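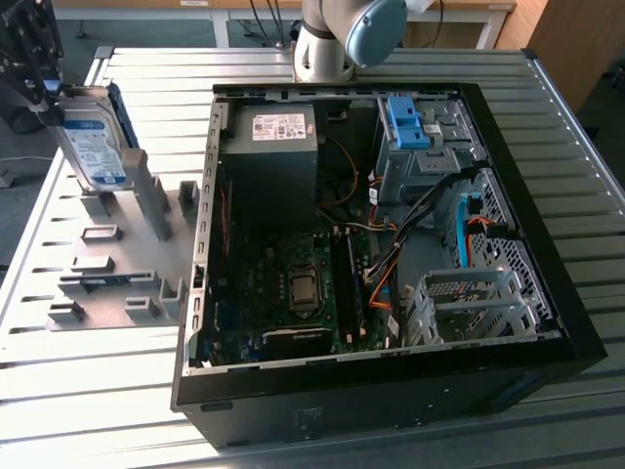
Home Essays Repair Notes Letters About Contact

Keep the Old Tower: Why I Still Believe in Computers That Open

Thursday, July 4, 2019
By Paweena Yimyam

My neighbor in Clelalstead threw away a desktop computer in June. It stood next to the trash cans for one night, and in the morning I carried it home. My husband asked me what I wanted with one more box. I told him that I wanted the parts, but this was only half of the truth. I wanted to open it, because opening a desktop computer is one of the small pleasures I have left from my first profession.

I came to this country with a diploma in electronics and with English that was good for reading manuals and bad for everything else. My first job was at the Chuensuk repair shop, in a back room with one window. There I learned the English names of parts before I learned the names of vegetables. Latch, bracket, socket, rail. I still think these are good words, short and easy to say.

My opinion is simple and I know it is not modern. A family that needs a computer at home, and does not need to carry it, should buy a tower. When the tower gets slow, the family should open it before they replace it. I would like to see schools and town offices follow the same rule.

Look at how such a machine is made. You remove one side panel and you lay the case down on the table, and everything is there in front of you like the rooms of a doll house. The power supply has its own corner. The drives have their own cage. The board takes the largest room. A person who has never studied electronics can learn in one evening which part is which, and I have taught enough beginners to say this with confidence.

Now compare it with the thin laptop that my daughter uses at college. It cost $689, and when the storage was full after two years, she asked me to put in a bigger one. I removed the bottom cover and found that the storage chip was soldered to the board. I closed it again. She bought an external drive and now carries it in a sock, and she loses the cable every month.

In a tower, the same problem is a pleasant hour of work. You shut down the machine, you pull out the plug, and you wait a little. Then you look for the cage. In many cases it has plastic latches in a bright color, and I want to praise the person who first had this idea. Somebody decided that the part for your fingers should be blue or green, so that you find it without asking. It is a kind of politeness. The designer never meets you, and still he thinks about your hand.

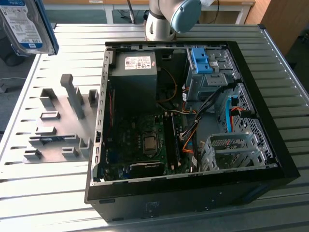 The cables deserve some praise too. In my shop years I worked with the old wide gray ribbons, which covered half of the board and tore the skin from my knuckles. A SATA cable is narrow, it bends where you want it, and its plug is shaped so that it goes in only one way. When the cables come in different colors, I am even more happy. I can say to a student on the telephone, "follow the blue one," and we both know what we are talking about.

People give me three arguments against all this, and I will try to be fair to them.

The first is space. A tower is big and it is ugly, and in a small apartment it sits under the desk and collects dust. I accept this. I have lived in such an apartment, and I hit my foot on the case many times.

The second is electricity. An old machine can use more power than a new one, and for a computer that is on all day this can be important. I have no good answer, only that most families I know use the computer for an evening and then turn it off.

The third argument is the one that makes me angry. It says that ordinary people will break things if they open them. At the Mundemwood library, where I teach a Saturday class on home repair, we opened 98 machines last year. We damaged 3. One was my own fault, I pulled a memory module before the clips were fully open – I was talking too much. The other two were cheap plastic tabs that were old and would have broken for anyone. The library also let us keep the working parts, and my colleagues at the Flinau school received 288 pieces from us, mostly drives and memory, all tested and labeled by hand.

I don't say that everybody must enjoy this work. Some people feel nervous when they see a bare board, and the first time I saw one, I also kept my hands behind my back. But I believe you should be allowed to look. When a company glues the cover shut, it makes that decision for you, and you pay the same price or more.

The tower from the trash cans is now in my sewing room. The fan was full of dog hair. I cleaned it, I gave the machine a different drive, and I am writing this essay on it. My neighbor came by last week and didn't recognize it, and I haven't decided yet if I should tell her.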